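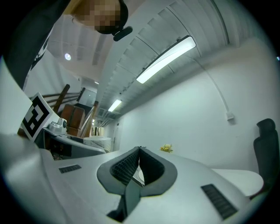 The Woman Who Won't Buy a Square Table

5 February 2026
By the Lillisel Weekly home desk
6 min read

We use cookies to remember your settings and to see which stories get read. Accept all / Manage choices

She is already talking when I get through the door. About the floor, mostly. It is a dark gray-green and it throws back every light in the place, and she wants me to know she didn't pick it.

"I'd have gone paler. But it came with the lease, and by the second winter I'd stopped minding. Mud doesn't show."

She furnishes shared rooms. Waiting rooms, break rooms, the long in-between spaces upstairs in old buildings that end up with one chair and a dead plant. Nine years at it, first in Dorkden, then here in Lillisel. She asked me to leave her name out, she has clients who like to say they did it themselves.

What she wanted to talk about was the table. White, kidney-shaped, one end up against a pale gray wall. I'd walked straight past it.

"People do. Good. You don't notice it until you sit at it, and then there's somewhere for your stomach to go."

She found it in a clearance list from an office in Sarnska that was closing. Paid $100. The delivery was more than the table and she is still annoyed about that, brings it up twice. The seller threw in a box of feet that fit nothing she owns.

Why kidney-shaped, I ask. Seems like a shape from another time.

"Corners. I've got a bruise here" — she slaps the side of her leg — "from every square table I ever put in a walkway. You have people going past with a bag on, with a coat over their arm, not looking. A curve, they slide off it. And on the inside curve one person can reach everything. You don't stretch. You sort of turn."

She shows me, sitting down, turning. Left, right. It does work. I try it too and knock my notebook on the floor, so maybe it takes practise.

There are drawbacks. Nothing goes flush. Push it up to a wall and you've got a wedge of space that collects pens. No tablecloth fits, you can't put two together, and wiping it down is a nuisance as you never know where you started. She says she goes round the rim first and then does the middle, a habit from a bakery job in her twenties.

On top she allows very little. That's her word, allows. Flowers at the back and something to drink from.

The flowers are fake. I ask if that's a sore point.

"No! Why would it be? Real ones drop. I was in a room in Dorkden every third day picking petals out of a keyboard. These I made up myself from three different bunches, the cream pompoms are the only bit I paid proper money for. The orange and yellow was from a bin by the register."

They sit right up against the wall and the blooms hide whatever's holding them, which she says is the point, I would not like the vase. Thin green sprigs poking out in a fan. She fusses with one while we talk, bends it, bends it back. Dusting is done with a hair dryer on cool, outside, maybe twice a year. "Maybe" doing some work there.

And the cup. Small, white, a bit of silver to it. She has a thing about cups.

"If it's big, people leave it half full. Then there's a ring. Small cup, you finish it, you get up, you get another one, you've stretched your legs. I've never had a ring off one of those." 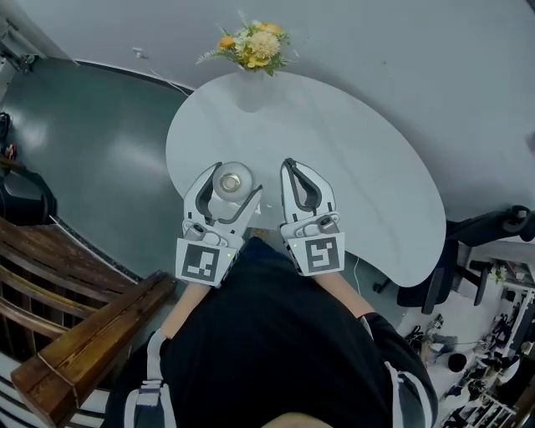

She keeps going on cups for a good while. White only, so that a missing one can be replaced with any other white one and it won't look like an orphan. Not glass, glass gets pushed to the edge. She once bought 100 of one kind from Marinho, a catering supplier that was selling up, and the last of them are in a box at her sister's. Handles she's undecided about. Handles catch on sleeves. But without one you burn your fingers and put the thing down too fast, wherever you happen to be, usually on paper.

We get up and walk a bit. Toward the other end it changes, gets warmer. There's a wooden railing with diagonal bars, a brown wooden cabinet next to it, a tall tan post in front of that. Overhead, a slatted ceiling with a long strip light.

I say the wood and the white table don't really match. Probably the rudest thing I said all day. She's delighted.

"They don't! I can't stand a room that arrived on one truck. The railing I would fight for. Somebody wanted a plain one there, straight up and down, and I said over my dead body. It's the only diagonal in the place, your eye needs it."

And the cabinet?

"Cabinet's just a good cabinet."

She won't be drawn on what's in it. Stuff. Every cabinet in a shared room is full of stuff, she says, and the mistake is opening it in front of a visitor. Her rule is that whatever hasn't been asked for by the end of February goes, and then she admits she has broken the rule every year but one.

The ceiling she calls "the ribs". Likes it, wouldn't want to paint it. The light she'd dim if it were up to her alone. People doing things with their hands want it bright, people waiting want it low, and in a room that does both you go with the hands.

Anything she'd take out tomorrow?

Long pause. Then she points at the white cable running down the wall over the end of the table.

"That. I've looked at it so long I've nearly stopped seeing it, and that's dangerous, that's how rooms go bad. I've got the clips for it. I've had the clips since before Christmas."

White cable, pale gray wall, black baseboard at the bottom. I would not have seen it. Now I can't see anything else.

Quick ones, as she has to be in Sarnska by four and I'm parked badly.

Best thing to spend on? Chairs. Always chairs, never the table.

Worst? Signs. "If you need a sign telling people where the cups go then the cups are in the wrong place."

Plants? Only if someone else waters them. Someone who has said so out loud.

Rugs on a floor like that? She makes a face. Rugs travel. You come in the morning and it's under the door.

Does she have a kidney-shaped table at home. No, she has an oval one, her mother's, with a burn on it from an iron. Wanted to swap it out for years and her kids wouldn't let her. They do homework round the burn, they each have a side of it that's theirs.

What would she tell someone starting on a room like this with not much money?

"Sit in it first. Bring a sandwich. An hour at least, and see where you put the sandwich down. I'm serious, that's where the table goes. I've done more than 100 rooms and I still bring a sandwich."

What kind, I ask, already half down the stairs.

Egg, she shouts. Somthing that makes crumbs.

Get the home pages in your inbox. Sign up for the Lillisel Weekly newsletter. You can unsubscribe at any time.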